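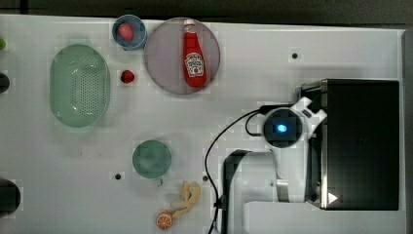
Lorna Carnegie
Props buyer, Skimthorpe

5th March

Up early and in before the heating. Spent the first hour on the white table with the kitchen things, trying to decide what stays for the Van Wijk job and what goes back on the shelves. I have kept the oval green piece, the little blue one with the pink fruit in it, and the big round plate. The plate is see-through and picks up whatever colour is near it, so it looked a bit mauve to me at first and grey later on.

The ketchup is lying on the plate for now. It is the strongest red we have and everything else looks washed out beside it. Jannik wants it standing. I said I'd think about it, and then had a cup of tea and didn't.

Gaetano rang at ten about the invoice from Flidarard. They have charged us 222 dollars for the crockery and another 18 for delivery, and we agreed in October that delivery was included. I found the email, number 2228 in the folder, and forwarded it to him. He will ring them. He is better at it than I am.

The teal mug I am less sure about. It is a good colour but close to the green of the oval one without matching it, and side by side they bother me. Ginevra can't see the problem. She thinks a real kitchen never matches and I should leave it alone. Her own kitchen is all grey, I noticed when I was there for lunch.

Moved the banana and the half orange nearer each other, then left them. The yellow and orange do well together on white.

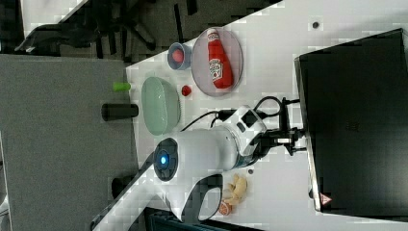

Ketchup on its plate, blue and green to the left, orange half further down.

Lunch was soup from home. Read the Zeseo brief again while I ate it. They ask for "family tableware, everyday, cheerful", and I have four pages of notes on what cheerful means from three different people. Apostolos has crossed out the word on his copy and written "bright". I can work with bright.

Afternoon mostly labels. The tape gun has gone missing again — I used masking tape and a marker, and my writing is terrible, but the boxes can be told apart. Wrapped the spare plates in newspaper and put them on the bottom shelf because the top one is bowing in the middle. Must ask for a bracket.

Still to do: an answer for Jannik about the bottle, new masking tape, find out if the blue one comes in a larger size. Also ring Mum.

Home by six. Rain the whole way, and the bus was late.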